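From my desk: the great drawer clear-out

30 Apr 2020

Hello again, everybody. I promised last time that I'd write about sorting out a home office when you never planned to have one, and then I spent two whole evenings on my kitchen floor with the contents of four drawers spread out on bath towels, so I think I've earned the right to hold forth a little.

I should say up front that I'm a keeper. My mother was a keeper, and her mother kept string in a cookie tin labeled STRING, TOO SHORT TO USE, which I always thought was a family joke until I inherited the tin. So when work told us to set up at home for a while, I did what I always do and put the laptop on top of a pile of other things and carried on. That lasted nine days. Then I knocked a mug of tea into a shoebox of old warranty cards and decided enough was enough!

Colette Lecomte, who many of you know from the Flambridge sewing group, told me on the phone to start with paper and leave the gadgets for last. She said gadgets make you feel nostalgic and paper only makes you feel tired, and tired people throw things out. She was right. I got rid of manuals for two toasters I no longer own, a bus timetable for a route that stopped running when my son was in middle school, and every single envelope I'd been saving for the stamps (I don't collect stamps). I kept the tax folders, the house papers and one birthday card from Raju Street days that made me laugh so hard I had to sit down.

After paper I did pens. Get a scrap sheet and scribble with every one. If it skips, out it goes, even if it came from a nice hotel. I ended up with a fistful of pens that work, and I can't tell you how pleasant it is to reach for one and just write down a phone number.
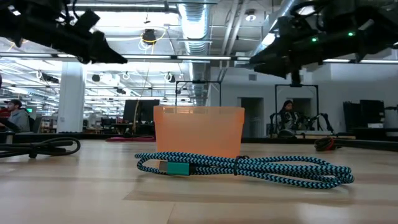
Cords were the part I'd been dreading. I had a bag of them, the bag had been inside another bag, and the whole business had knotted itself into something like a bird's nest. I wanted to wrap them all around my hand the way my dad did with the garden hose, but Ravindra Katiyar, my neighbor across the landing, says tight little coils put a strain on the ends, and he's the one who fixes everybody's lamps, so I listened. Long, flat loops are kinder, and you want one strap around the middle to hold it all together, like the thin black one on that blue and black braided cable. A bread bag tie will do if you haven't got straps. I also like a cord with some color to it, because when you have six black ones in a drawer you'll pull out five wrong ones before you get the charger you need. My plain ones now have a dab of nail polish near the plug – coral for the phone, silver for the tablet, and a rather loud green for the old camera.

Anything I couldn't match to a machine went in a paper bag by the front door, with the month I'm allowed to stop worrying about it written on the side. I've put October. If I haven't gone hunting for any of it by then, it goes to the electronics recycling over in Horden, and I'm not going to peek in the bag first. Clementina Ramalho does this with her winter coats and swears by it, although she did admit she once bought back her own scarf.

As for the desk itself, I'm using the little table from the spare room, turned to face the window. I'd pushed it against the wall at first because that seemed more businesslike, and I was miserable. Now I can see the mail come and the neighbor's cat go by on the fence. At the end of the day I close the laptop and put it on the bookshelf, so the table can go back to being a table and I can eat my supper there without looking at my inbox.

I still have the cupboard in the hall to do. It has the Christmas lights in it, so wish me luck. If you've got a good trick for keeping those from tangling, write and tell me, and I'll put the best ones in the next issue.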